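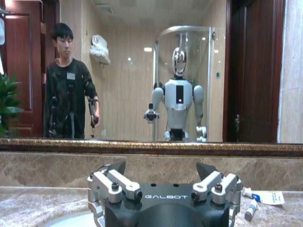 Washbasin counter and wall mirror, main bathroom, Skirkon.

Skevum Shared Bathrooms Project
Progress report to the Ngui Fund
December 30, 2019

Period covered

This report covers the work from the start of the project in October to the end of the year. It deals mainly with the main bathroom at Skirkon, our shared house in Plurkcombe, where the new arrangements have been tried first. The second bathroom, on the ground floor, is covered more briefly near the end.

The purpose of the grant, as set out in our application, is to make the shared bathrooms easier to keep clean and easier to use for people who don't know the house well. We said we would do this by changing how things are stored and put away, and by making small repairs where they were needed. We did not apply for money to refit either room and none has been spent that way.

Summary of progress

The shared storage in the main bathroom has been sorted. Daily cleaning is now done from a written sheet. A fixed place has been agreed for everything that belongs to the house. The part still to be settled is personal items on the counter, mostly toothpaste and other small tubes and bottles, which continue to be left lying where they were last used.

Spending is within budget. We have spent more than £1000 of the £3000 awarded. The repair to the extractor fan in the ground-floor bathroom is late and is the only item behind schedule.

Main bathroom: the counter

The counter is marble, in beige and brown, with the basin set into the left half. To the right of the basin there is a stretch of flat surface that gets narrower towards the wall. Most of what people carry into the room gets put down there. The wall mirror is above it, so anyone standing at the mirror has that part of the counter within reach, and it is used as a shelf whether or not we want it to be.

Before the project began there was no agreement about what could stay out. Cleaning was done around whatever was there. Toothpaste in particular dried on to the stone and had to be worked off with a plastic scraper. The pattern in the marble also makes marks hard to see, especially pale ones, and they were often missed on a quick wipe and found later by touch.

We looked at three ways of dealing with this. The first was to keep the counter completely clear and ask everyone to carry their things back to their rooms. Residents did not like this and we did not think it would last. The second was to put up a shelf. That would have meant drilling close to the mirror, and the fitter advised against it. The third was to keep the left-hand end of the counter for things the house provides and allow a small number of personal items on the right, provided they are lifted and put back at each clean. We chose the third.

The house items are now kept at the left-hand end. Hand soap is there, with a small white dish beside it and the plant at the very end. The orange soap has been kept because it can be seen easily against the stone. We had considered a wall dispenser but the refill packs cost more and the bracket would have needed the same drilling as the shelf.

The plant was discussed at some length. It takes up room that could be used for other things, and its leaves come forward over the soap. Against that, residents asked for it to stay, and it has done well in the room. It will be cut back a little in the spring and turned so that the fuller side faces away from the counter. We will look at it again if the soap proves awkward to reach. 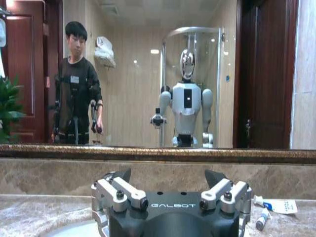

The cleaning sheet was rewritten to match. The old version said only "wipe surfaces", and people took that to mean the parts of the surface with nothing on them. The new version gives an order of work:

Lift everything off the right-hand side of the counter and put it on a dry cloth.
Wipe the stone from the wall towards the basin, including the strip of marble at the back.
Wipe under the soap and the dish.
Rinse the basin and dry round the base of the tap.
Dry the counter with a second cloth.
Wipe each tube or bottle before it goes back, and close any cap that is open.
Dry the lower edge of the mirror frame.

The last step was added in the second week. The frame is decorated, and water thrown up from the basin sits in the pattern if it is left. We use a soft dry cloth on it and no spray. Glass cleaner is put on the cloth and never on the mirror itself, as it runs down behind the frame.

We have also stopped using the lemon cleaner that came with the old supplies. The label says it is not suitable for natural stone. It has been replaced with a neutral one, and the remaining bottles were moved to the kitchen store, where they are used on the steel sink.

What has and has not worked

The change that made most difference was moving the soap. It used to be kept to the right of the tap and drips from it ran along the back of the counter. With the soap at the left-hand end, most of the drips fall in the basin or the dish.

Drying the counter after wiping has also been worth the extra time. The stone dried with a dull film before, and we had assumed it needed polishing. It may still need resealing and we have asked for advice on this.

The arrangement for personal items has worked less well. Residents agree with it when asked, but tubes are still put down on the stone lying flat, close to where people stand, and a tube lying at an angle takes up more of the narrow part than it needs to. We tried a tumbler for toothbrushes and toothpaste together. It collected water in the bottom and was withdrawn. We now think a shallow tray would be better, long enough for a tube to lie in and low enough not to be knocked. It would need to lift out in one piece so that the counter can be wiped in one go.

We were slow to act on this. The tray should have been bought in October along with the rest of the storage, and we left it out on the grounds that residents might manage without it.

Main bathroom: walls and door

Nothing has been fixed to the tiles. The existing wall fixtures were checked and tightened. Bags are hung from them from time to time and we have no objection to that, but wet towels should go on the rail. A line about towels has been added to the notice on the landing.

The door is wooden with recessed panels, and dust collects on the lower edges of the panels. It is now on the weekly list. It had not been on any list before.

Ground-floor bathroom

This room is smaller and has less counter space, so there is less to arrange. The cupboard under the basin has been emptied, cleaned and relined. Spare toilet rolls and cleaning cloths are kept in it and personal items are not. The same cleaning sheet is used with the steps about the marble removed.

The extractor fan was due to be repaired before the end of the year. The part ordered was the wrong size and a second one has been requested. Until it is fitted we are leaving the window open after use and drying the sill each evening.

Residents' views

We gave a short paper form to everyone living at Skirkon and had 18 back. Most people said the main bathroom was easier to use than before. The comments that came up more than once were that there should be somewhere to put a toothbrush down, that the soap was now easy to find, and that the cleaning notice was too long. The notice has since been cut to one side of a sheet. The full cleaning sheet stays inside the cupboard door, where those doing the work can read it.

A few people asked for a second mirror, lower down. The present mirror is wide enough for people to share but suits those who are standing. We have not budgeted for another one. We will find out the cost of a small free-standing mirror and include it in the next report.

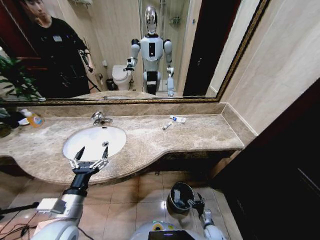
Spending

The money spent so far has gone on storage boxes, cloths, stone cleaner, cupboard lining, the fitter's visit and the first part for the fan. The supplier has agreed to refund the part. Receipts are held at the Skirkon office and copies can be sent if the Fund would like them.

We expect the stone sealing to be the largest remaining cost. Two quotations have been asked for. If both come in higher than we allowed, we would like to discuss moving money from the storage heading, which will be underspent.

Work planned for the next period

Buy and try a lift-out tray for the right-hand side of the counter.
Get advice on sealing the marble and choose a contractor.
Fit the fan in the ground-floor bathroom.
Cut back and turn the plant.
Price a small free-standing mirror.
Repeat the residents' form once the tray has been in use for a month.

Matters for the Fund

We ask the Fund to note the delay to the fan and to agree that the tray can be bought from the storage heading. It was not listed in the original application. No other changes to the plan are requested at this stage.

Skevum Shared Bathrooms Project, Skirkon, Plurkcombe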